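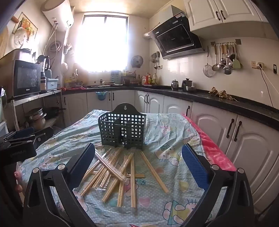
The kitchen table in Sumville, with the utensil basket and the chopsticks. Many of the pairs are still in their sleeves.

Valdemar Blöndal does not throw away chopsticks. He says this to me before I have taken off my coat, and he says it as another man would tell you that he does not eat meat.

"They come with the food, two pairs, three pairs, even when I order for only myself," he says. "In my first year here I put them in a drawer. Then the drawer did not close."

Blöndal moved to Sumville in 2000 and has lived in the same flat since then. For many years he repaired ovens for a firm called Ingvarsson. Now he is retired, and he cooks lunch twice a month for the neighbours on his staircase. It began with soup. Today it is mostly noodles, and for noodles he wants chopsticks on the table.

When he sorts them, he puts a cloth down first. It is pale blue-green with white dots, hearts and cartoon faces, one of them a cat with whiskers. I ask if he chose it himself.

"My granddaughter chose it. I wanted a grey one. But on a grey cloth I would not be so happy to sit for an hour with sticks, so she was right."

The cloth is wrinkled and he does not iron it. Under it, on the right side, a bright plush fabric comes out, something between pink and red. He likes a soft table, he explains, for the noise. Wooden sticks on a bare table at six in the morning can wake up the whole house.

His method is simple. The basket is emptied and goes to the far part of the table, and all the chopsticks are put in front of it. The pairs in plastic sleeves stay in the sleeves and are kept for guests. The ones without a sleeve he looks at one by one, and he feels the ends with his thumb.

"If it is rough, it goes to the balcony, for the tomatoes. A tomato plant is not so particular."

On the day he finally cleared the drawer he counted everything, and there were 182 pairs. He gave 92 of them to the kitchen of the Skallano, the club house near the river, where a cooking course starts every April. The others he kept, and new ones have arrived since.

The basket is dark, a grey-green plastic, with square holes in the sides and a high rounded back with a hole for hanging. It has a divider inside. He bought it at Sunesetti, a household shop which has closed now, and he paid 20 crowns for it.

"I had a tin before, a nice one, but a tin keeps water in the bottom," he says. "With this one the air goes through. I can also hang it on the nail by the sink, if I want the table free."

Does he always know which compartment is for what?

"One side is for sleeves, one side for no sleeves. My neighbour from the second floor puts them back as she likes. I say nothing -- I wait until she has gone home and then I change it."

I ask him whether he could not write to the restaurant that he does not need any more. He has tried, he says. There was a small box to tick on the order page, and he ticked it.

"They sent me three pairs. And forks."

The forks live in another drawer, which he did not want to open for me. The next lunch is noodles with cabbage and egg, and eight people have said that they will come.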